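Sinedon Workshop Notebook

15 November 2025
Reading time: 3 min

We use cookies to remember your preferences. Accept | Manage settings

Bottle demo, second go at it

Back on the dissolving-and-density activity for the Wetell open day. I said in June that I didn't believe the instructions and I still don't, but I was asked to write it up properly instead of grumbling, so this is me writing it up.

The sheet we inherited from Rastogi says: small amount of water in a clear bottle, add a capful of the white stuff, swirl, add another capful, keep going until it stops dissolving. Kids record the number of capfuls. Fine as far as it goes. My trouble is with "capful". A cap is a terrible measure. You can fill it level, heap it, or tip it so everything slides to one side and call that full. I'd bet that two kids at the same bench won't agree, and then we put their numbers on the same chart on the wall as though they meant something.

The sheet also claims the result is "reliable to within one capful". Reliable according to whom? There's no data behind it that I can find, and I went through the whole Griltus folder. One table, 16 rows, no units on the last column and no note of the water temperature. I'm not putting that on a poster.

Things I'd change before we let the public near it:

— Weigh the powder. We own a perfectly good balance. If we must use caps for the fun of it, weigh what's in the cap once and write the number on the bench card.
— Mark the water level on the bottle. "A small amount" means a splash to me and half a bottle to somebody else. 30 mL, a line in permanent marker, done.
— Label the powder. Salt and sugar look the same across a table and they don't behave the same in water. I can't believe I have to write that one down.
— Bottles with straight sides. The rounded ones look nice but the shape makes a mockery of judging volume by eye, and the curved wall bends whatever is behind it.
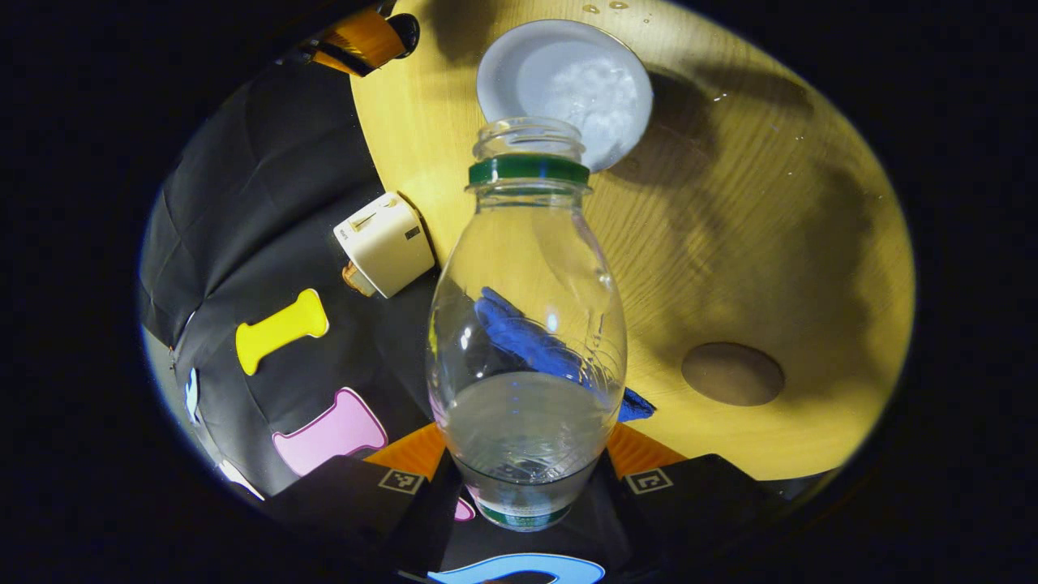 I'd keep one rounded bottle for the bending, mind you. Put a bit of bright cloth behind it and ask the kids where the edge of the cloth really is. It's a better activity than the one on the sheet and needs no measuring at all. Blue shows up well on the round wooden table. Something with stripes might be better again, if anyone has an old tea towel they don't like.

On the table itself: I was told the round one is "friendlier". Maybe. It's also wood, and we're proposing to have salt water on it all day. Either it gets an oilcloth or we use the benches. Trays would do as well, but the last lot of trays went out on loan and I have my doubts about seeing them again.

The plan says 6 stations. I'd run four. The budget line for extra stations assumes 3000 visitors through the door, a figure that seems to have come from the year of the free sausages, and I wouldn't order so much as a spoon on the strength of it.

Swirling versus shaking is still open. The sheet says swirl, with no reason given. I suspect it's only there to stop spills, in which case put the lid back on and let them shake. But then the lid can't double as the measuring cup without getting damp inside, and damp powder clumps, and we're back to arguing over capfuls. Use a spoon.

Still to do: find the balance's power supply, check whether the permanent marker survives the dishwasher, ask for the original Rastogi notes one more time. If they don't turn up I'm taking the "reliable" line out and leaving a blank.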